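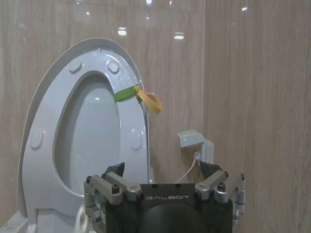
La lunette relevée, avec sa languette verte et sa boucle jaune.

À Vanville, on peut maintenant relever la lunette sans la toucher

Je ne pensais pas un jour consacrer ma rubrique à un bout de sangle, et pourtant nous y voilà ! Depuis janvier, l'appartement témoin de la résidence Daher, à Vanville, ouvre ses portes aux habitants qui veulent refaire leur salle de bains, ou qui se demandent simplement comment ils feront le jour où se pencher deviendra pénible. J'y suis allée en fin de matinée, avec mon carnet et un bon rhume, et je suis restée beaucoup plus longtemps que prévu dans une toute petite pièce.

L'appartement se trouve au rez-de-chaussée, au bout du couloir, après les boîtes aux lettres. La cuisine est jolie, le salon aussi, mais je vais être franche : les visiteurs passent devant en trois minutes et filent vers les toilettes. Le modèle installé ici est un WC électronique, blanc, avec son panneau de commande sur le côté, couvert de petites touches et d'inscriptions. On le regarde un peu comme un tableau de bord (ma voisine de visite a d'ailleurs demandé où était le frein à main). Et puis on remarque la chose qui pend sur le bord droit de la lunette, une languette d'un vert pomme assez criard et, au bout, une boucle en tissu jaune moutarde.

Cette boucle, c'est l'idée de Ruba Rawashdeh, ergothérapeute, qui a suivi l'aménagement de l'appartement pour l'association Nesteo. Elle l'a d'abord bricolée chez elle, avec une chute de sangle et beaucoup de patience, pour un oncle qui avait mal au dos et qui refusait tout net qu'on lui change quoi que ce soit dans sa salle de bains. On glisse un doigt ou deux dans la boucle, on tire vers le haut, la lunette suit. Pour la rabattre, même geste dans l'autre sens. On ne pose pas la main sur le plastique, et on se baisse nettement moins.

« Les gens me parlent d'abord d'hygiène, et je les comprends, m'a-t-elle dit. Moi je pensais surtout aux doigts raides le matin. Attraper un rebord lisse, quand on a de l'arthrose, c'est une petite bataille. Une boucle, on l'accroche même avec le poignet. »

J'ai essayé, évidemment. Plusieurs fois. La première, j'ai tiré trop fort et la lunette est allée taper contre l'abattant, ce qui a fait sursauter tout le monde. La deuxième, c'était parfait. Je précise que j'ai de bonnes mains et que je ne suis donc pas le meilleur cobaye, mais la dame venue avec sa canne s'en est mieux sortie que moi.

Les couleurs, on en a discuté un bon moment dans le couloir. Un monsieur trouvait ça franchement laid à côté d'un carrelage beige aussi soigné, et il aurait préféré un gris assorti. Ruba Rawashdeh tient bon : une personne qui voit mal doit repérer la boucle tout de suite, et le gris sur gris, elle n'en veut pas. Je lui donne raison, même si je reconnais que le jaune moutarde n'ira pas chez tout le monde. Il est question d'une version bleue, à suivre.

Une petite pièce, beaucoup de questions

Le reste de la pièce mérite aussi le coup d'œil. Les murs et le sol sont dans les beiges, avec de grands carreaux par terre et des joints très fins. À gauche, une douche vitrée, arrondie, avec des profilés argentés et un receveur blanc. C'est là que les avis se sont échauffés ! La douche repose sur une marche, et pour un logement censé faire réfléchir au vieillissement, plusieurs visiteurs ont tiqué. Moi la première, j'avoue.

Dirk Wegener, qui dirige l'entreprise Kodside et a mené les travaux, ne cherche pas à l'esquiver. La marche existait, l'évacuation passait dessous, et le budget ne permettait pas de tout casser. Il a donc choisi de la garder et de s'en servir pour expliquer aux familles ce qu'une douche de plain-pied demande comme chantier. « Quand les gens voient la marche, ils posent la question. Quand il n'y en a pas, ils croient que ça va de soi », résume-t-il. L'argument se défend. J'aurais quand même bien aimé voir une barre d'appui près du WC, et je n'étais pas la seule à le dire. Il l'a noté devant nous, au dos d'un devis.

Autre sujet de conversation, plus inattendu : l'électricité. Un WC comme celui-là se branche, et beaucoup de visiteurs l'ignoraient complètement. Le boîtier est fixé au mur de droite, à hauteur de lunette ou presque, avec un capot de protection à charnière et un câble blanc qui descend vers l'arrière. Dirk Wegener insiste là-dessus : avant de tomber amoureux d'un modèle en magasin, on fait venir un électricien, on regarde où passe la ligne et on vérifie les distances avec la douche. Dans son entreprise, c'est la première visite, avant même de parler couleur ou carrelage. Il a raconté l'histoire d'un client qui avait acheté son WC en promotion et l'a gardé tout l'hiver dans le garage, faute de prise au bon endroit. On a ri, mais j'ai vu deux ou trois personnes ranger discrètement leur catalogue.

Il y a aussi, au sol, à gauche du WC, une grille d'évacuation carrée avec un motif, que j'ai trouvée plutôt jolie. Une visiteuse a voulu savoir comment on la nettoyait. Réponse : en la soulevant, avec des gants, et plus souvent qu'on ne le croit. Voilà, c'est dit.
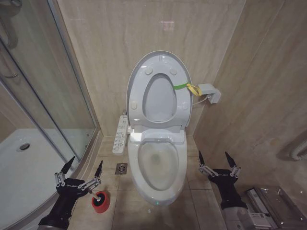

Comment visiter l'appartement

Les visites se font par petits groupes, le matin entre 10 heures et midi, et l'entrée est gratuite. Il faut s'inscrire à l'accueil de la résidence Daher, sur place ou par téléphone. Quand je suis passée, 32 foyers l'avaient déjà fait, dont 21 de Vanville même, les autres venant des communes voisines. Les couples sont nombreux, les enfants qui accompagnent leurs parents aussi, et j'ai trouvé ça plutôt touchant de les entendre débattre devant une cuvette de ce qui serait supportable ou non dans la maison familiale.

Comptez une petite heure si vous posez des questions, et posez-en ! Ruba Rawashdeh ne vend rien, elle n'a pas de commission sur quoi que ce soit, et elle répond avec la même patience à celui qui veut tout refaire et à celle qui cherche seulement un tabouret stable. Venez avec les dimensions de votre salle de bains et quelques photos sur le téléphone, elle travaille beaucoup mieux avec ça qu'avec des « c'est petit, mais pas tant que ça ».

Pour la fameuse boucle, Nesteo prévoit un atelier de couture ouvert aux habitants, dans la salle commune de la résidence. On y apprendra à monter la sangle et à la fixer sur sa propre lunette, et chacun repartira avec la sienne. La date n'est pas encore arrêtée, elle sera affichée à l'accueil. Le matériel sera fourni, mais si vous avez des restes de sangle dans un tiroir, apportez-les, surtout s'ils sont de couleur vive. J'ai retrouvé chez moi une vieille lanière de sac de sport, orange fluo. Mon mari est prévenu.

L'appartement est accessible en fauteuil par l'entrée côté jardin – sonnez, la porte est un peu lourde.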